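## 4. Setting up the brick sorting task

Section 4 is for teams entering the Kevcombe sorting round. It assumes the arms are bolted down, powered and talking to the laptop (Sections 2 and 3). Allow a full club evening the first time.

The task is simple to state. Bricks of mixed colours have to end up in bins, one colour to a bin, with no hand on the arms once the clock starts. The views below are from the wrist cameras, a camera looking down on the table and one set low beside it.

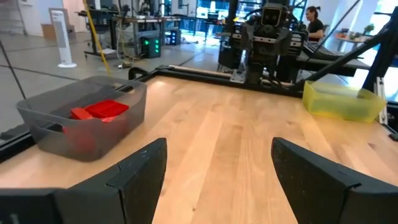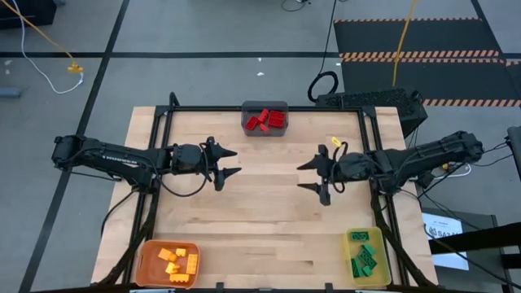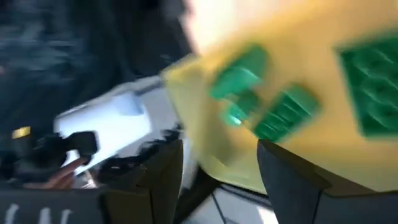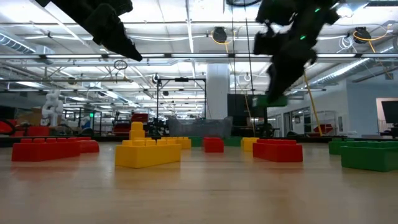 ### 4.1 Before you start

You will need:

- the brick set for the round, checked against the card in the lid
- one bin for each colour
- the Miyazaki wrist camera leads, one per arm
- a laptop with the Trirex software installed
- masking tape and a soft pencil
- the team log book

**Caution:** Keep hands, sleeves and lanyards off the table while the arms are live. The person at the stop button does no other job. If that person has to leave, press stop first.

### 4.2 Placing the bins

1. Press stop and wait until both arms are still.
2. Wipe the table with a dry cloth. Do not use spray.
3. Put each bin where the arm that serves it can reach the bottom of all four inside corners. Move the arm by hand to check, with the motors off.
4. Leave the middle of the table clear so that the arms can pass a brick across.
5. Mark the corners of each bin with masking tape and write the colour on the tape.
6. Enter the bin positions on the **Table** page in Trirex and press **Save**.

**Note:** A bin that has been knocked even a little will spoil a run. Check it against the tape before every attempt, including practice ones.

### 4.3 Checking the cameras

1. Open the **Cameras** page. Every camera should show a moving picture within 11 seconds. If one stays grey, push its lead home at both ends and press **Refresh**.
2. Open each gripper fully. Both fingertips must be in view at the bottom of the wrist picture. If only one shows, loosen the camera clamp, turn it and tighten again.
3. Hold a brick of each colour under the wrist camera in turn and press **Learn colour**. Do this with the room lights as they will be for the round.
4. Write the exposure value in the log book. Start at 115 and change it only if pale bricks lose their edges.

Wrist pictures smear when the arm moves quickly. Trirex ignores smeared pictures when it looks for a brick, so the program must pause before each look. The pause block is in the **Motion** drawer. Teams who leave it out usually find that the arm picks well at half speed and misses at full speed.

### 4.4 Practice runs

1. Put out three bricks only, well apart, studs up.
2. Set the speed to **Low**.
3. Have one person at stop, one at the laptop and one writing.
4. Press **Run**. Do not talk to the person at stop.
5. When the arms are parked, press stop, then go to the table.
6. Log the result for each brick: placed, dropped, wrong bin or not found.
7. Add more bricks once you have a clean run. Lay some on their sides and stand one on end, as the judges will.

If a brick slips out of the fingers, look at where it was held before you raise the grip force. Most drops come from gripping near one end - the Gruron pads are firm and let a long brick swing. More force will not cure that.

**Caution:** If a brick falls near an arm, leave it there until the arms are parked and stop has been pressed.

### 4.5 Fault codes

| Code | Meaning | What to do |
|---|---|---|
| 2,216 | Gripper did not close as far as expected | Check for two bricks stuck together, then run again |
| 2,289 | Arm stopped short of the bin | Check the bin against its tape, then repeat 4.2 from step 6 |

Any other code: press stop, copy the whole message into the log book and see Yupin Nakpan before switching anything back on.

### 4.6 Packing up

1. Park both arms and press stop.
2. Switch off at the wall.
3. Coil the camera leads loosely. Do not wrap them round the arms.
4. Count the bricks back into the box and sign the card.
5. Leave the tape on the table. It stays down until the Thursday group has finished.

Go on to Section 5 to set up the scoring page.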